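12 min read

4. What changed at the belt

4.1 Setting and how we got the material

The site is a returns and repack floor run by Grundorport. Small goods come in from shops, get opened or not opened, checked, and go back out. Before the change the repack line was people on both sides of a belt, one lead walking between them. After the change there are cells along the belt with a two-armed robot at each, and people who look after the cells. The software that hands out jobs to people and robots is called Joltik. The stop-and-hold system, the part that freezes a cell when a person reaches in, is Belay. Workers use both names as verbs. "I got jolted to three" means the tablet sent me to cell three. "It belayed" means everything stopped and I have to walk over.

We interviewed staff on all shifts, sat in on handovers, and read the shift notes. The notes run to 315 entries and are uneven. Some are a paragraph. Some are one word, and the word is usually "again". The first round of visits was in December, the slow end of it, after the rush. The second round closed on Friday, August 2, 2024. Interviews were in English and Spanish, done mostly by the second author, Nélida Garrido, who also did the translations here. Quotes are trimmed but not cleaned up.

We did not measure output. The company has its own figures and we were not given them, so nothing below is a claim about whether the cells are faster.

4.2 From packing to minding

The job title changed from packer to cell attendant. Pay grade did not. This came up in nearly every interview, often before we had asked anything.

What an attendant does: loads the trays and bins, clears the belt when things pile up, straightens boxes, answers the tablet, signs off holds. What an attendant doesn't do any more: pick up a product and decide where it goes. People described that loss in very different ways. One woman, long time on the line, was glad of it — her wrists hurt less and she said so several times. A younger man on the same shift said the day had gone flat.

"Before, I had a pile and then I had no pile. Now it's somebody else's pile and I watch it."

The word "watch" needs some care. Managers use it for the whole job. Attendants use it only for the parts where they stand still. Loading is not watching, clearing is not watching. When we asked people to tell us about a normal hour, most of it was walking, lifting and bending, with short bits of watching in between that were described as the tiring part. Several said their feet hurt more than they used to. The old line had stools. The cells don't, as attendants are expected to cover more than one and the stools were in the walkway. Two were brought back in spring after complaints and are fought over.

Standing and waiting for a stop is its own kind of work. You can't start something else properly. You half-start it. A returning theme in the shift notes is jobs half done: labels printed and not stuck, a tote emptied and not put away. The old line had much less of this, going by the leads, as a packer finished one thing before starting on the next.

4.3 Knowing what the robot will find hard

Attendants built up a feel for which goods would cause trouble. None of this was in the training. The training, from the integrator Stillell, was two mornings and covered the tablet, the hold procedure, and where not to put your hands.

What people learned afterwards, by their own account:

Plastic wrap is bad. It shines, it slides, it catches. Attendants turn wrapped boxes so the seam faces down.

Overhead light on the belt is bad at certain spots. People move goods off those spots without being told to and most could not say when they began doing it.

Tilted boxes in a tray are sometimes fine and sometimes a hold. There was real disagreement here. The morning shift squares every tray before sliding it up to the rail. The evening shift calls this fussing and leaves it.

Labels facing the wrong way are a hold nearly every time, or were in the first months. An update changed this. The squaring and turning carried on anyway.

We call this work pre-sorting, though the attendants don't have a name for it. It is skilled. It takes handling a lot of boxes and a lot of stops before it sits in the hands. It also can't be seen in Joltik, which logs time at a cell as either "loading" or "idle". A person turning boxes so that the next hour goes smoothly is logged idle. One lead, asked about this, said she just knows who is good at it, and puts them on the cells that matter. So the knowledge is used and valued, but it's passed along by word of mouth and never lands on anyones record.

Lorenz Lanz, who led the fit-out for Stillell and agreed to be named, was frank on this point. The system was set up to log the robot well. The people fields were added late, from a menu. "Idle just meant not loading. We didn't think of it as a word a person would read about themself." He has since asked for the label to be changed. At the close of our visits it had not been.

4.4 Hands, and talking about hands

One thing we didn't go looking for. The cells were fitted with different end tools on the two arms, a humanoid hand on one and a plain two-finger gripper on the other (Figure 3). Attendants talk about the two sides quite differently. The gripper is "the clamp", or has no name. The hand gets talked to. It gets told to hurry up, or thanked. People who had worked the old line compared it to their own hands, and to particular former coworkers, mostly kindly. 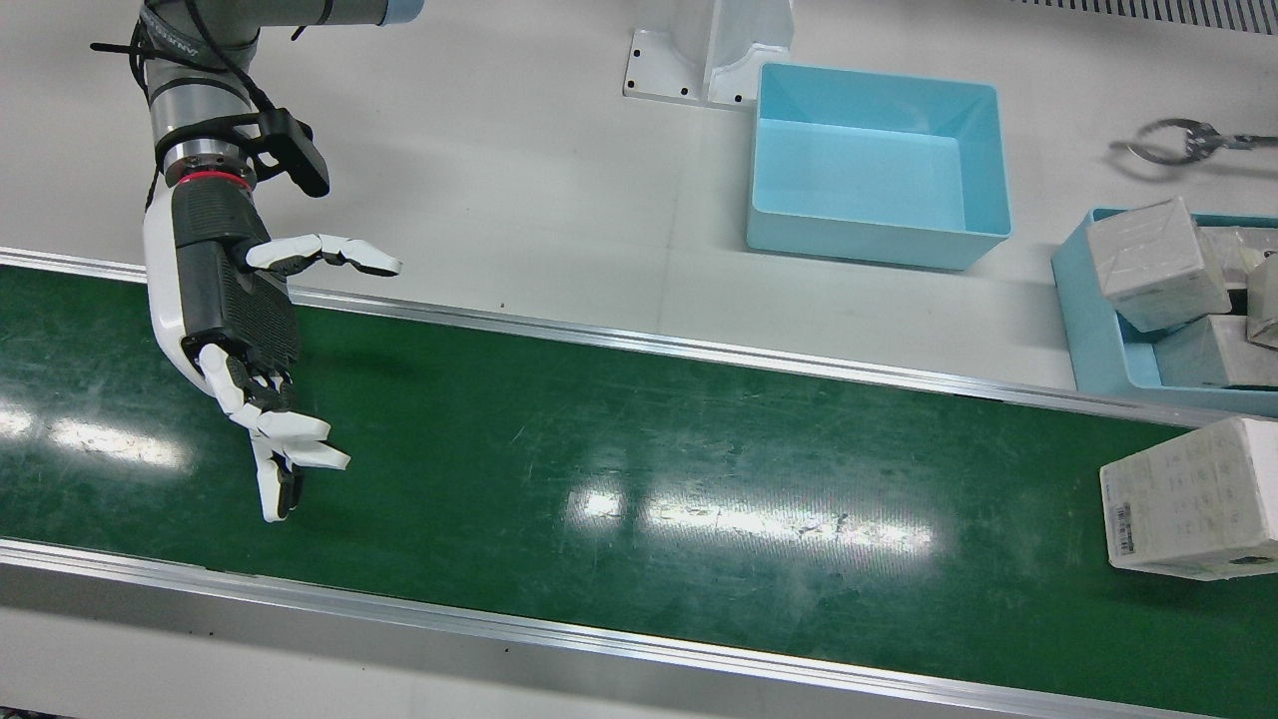 Figure 3. Work at one of the cells: green belt between its rails, tray with wrapped boxes on the far side, hand over the belt.

It matters for holds too. Attendants told us they were quicker to step in when the hand was doing something odd than when the gripper was. With the gripper they waited. A clamp is doing what clamps do, was one man's way of putting it, but a hand that stops over the belt "looks like it forgot". He would go over. Often it had not stopped for any reason that needed him, and his reaching in was what set off Belay. We counted holds in the shift notes and found 199 where the entry gave a cause. Of these, 60 were put down to a person stepping in early. Nobody had been told off for it that we know of, but people were worried they would be.

There is a training question in this. The usual advice is to make the robot's state easier to read, a light or a tone. The cells have a light. Attendants know what the colors mean and mostly don't look at it, they look at the fingers. Any signal that asks them to look away from where the goods are is going to lose, we think. Lanz's team has talked about moving the signal down to the belt rail. Not tried yet.

4.5 Breaks, talk, and the end of the row

Last set of changes, and the one people had the most to say on. The old belt put workers face to face. It was loud but you could talk across it. Now the far side is trays, bins and stands, with nobody opposite, and the next attendant may be two cells down. Talk moved to handover, which got longer. Officialy handover is a few minutes. We sat through some that took most of the break after it, and they were not all about work.

Leads were split on whether to clamp down. One did for a week and the notes for that week are thin and the evening shift spent its first hour finding out things the morning shift already knew. She let it go back to how it was.

Breaks are also now set by Joltik, which staggers them so that no cell is left alone. This makes sense on paper. In practise it means people eat alone, or with whoever the tablet picked. Of everything we asked about, this drew the sharpest answers. From an attendant of many years:

"The robot is OK. I don't mind the robot. I mind that I haven't had lunch with Marta since they put it in."

The same person had, by the second round, found that if you sign off a hold slowly your break slides to the next slot. Others knew this too. We were asked not to say which slot and have not.

4.6 Limits of this part

One site, one vendor, one kind of goods. We invited all 100 people on the floor roster to talk, and those who did were more often from mornings, so evenings are thinner than we'd like. Packers who left before the cells came in are missing completely, and several people told us those were the ones we should have spoken to. We tried through a former lead, got two phone numbers, and neither picked up. Holds in the shift notes are what somebody had time to write down. Garrido's reading is that busy nights are under-reported, the first author is less sure. The Belay logs would settle it and we have asked for them. Section 5 goes on to the leads, whose work changed in other ways and who were, on the whole, harder to get hold of.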